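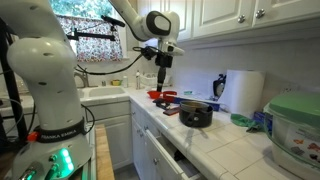 Weiße Fliesen, graue Fugen, geblümter Vorhang: die Küche in Dususgate.

Start Aktuelles Stadtteil Termine Archiv Kontakt

Küche in Dususgate bleibt wie sie ist

15.12.2023, von Vlasta Šimek

Kurz vor Redaktionsschluss noch das: Die Küche im Haus Dususgate wird nicht herausgerissen. Die geflieste Arbeitsplatte bleibt, die weißen Oberschränke mit den runden Knöpfen auch. Neu verfugt wird trotzdem, Beginn im März.

Im Sommer klang das noch anders. Die Hausverwaltung Gollwood hatte eine komplette neue Zeile angeboten, Platte ohne Fugen, andere Spüle, Wandfliesen weg. 19 Mieterinnen und Mieter haben dagegen unterschrieben. Gestern Abend dann die Zusage, mündlich, schriftlich soll sie nachkommen.

Angus Tosh kocht seit Jahren mit am gemeinsamen Mittagstisch. Ihm geht es vor allem um die Spüle unter dem Fenster. „Man schaut beim Abwaschen ins Grüne. Das wollte ich nicht gegen einen Hochschrank tauschen." Zur Platte: Fugen putzen sei lästig, klar, aber einen heissen Topf nehme sie nicht übel.

Was gemacht wird: Fugen an Platte und Rückwand, Scharniere nachstellen, Dichtung am Hahn. Den Auftrag hat der Fliesenbetrieb Bélanger. Kosten etwa 1000 Euro, trägt die Verwaltung. Während der Arbeiten bleibt die Küche zu, wie lange genau, stand gestern noch nicht fest. Mittagstisch solange im Erdgeschoss, dort nur kalte Küche.

Der Vorhang wird vorher abgenommen und gewaschen, kommt danach wieder hin. Auch darüber wurde abgestimmt, ziemlich eindeutig.

Noch eine Bitte aus dem Haus: Schüsseln, Pfannenwender und alles andere was privat ist bis Ende Februar mitnehmen. Oder Namen draufkleben. Was stehen bleibt, geht in Kisten und dann in den Keller, Raum 45. Auch die Fläschchen und Schälchen von der Fensterbank bitte nicht vergesen.

Fragen zu den Terminen beantwortet die Verwaltung, Aushang hängt im Treppenhaus.

Kontakt | Impressum | © 2023 Stadtteilblatt Pulex | nach oben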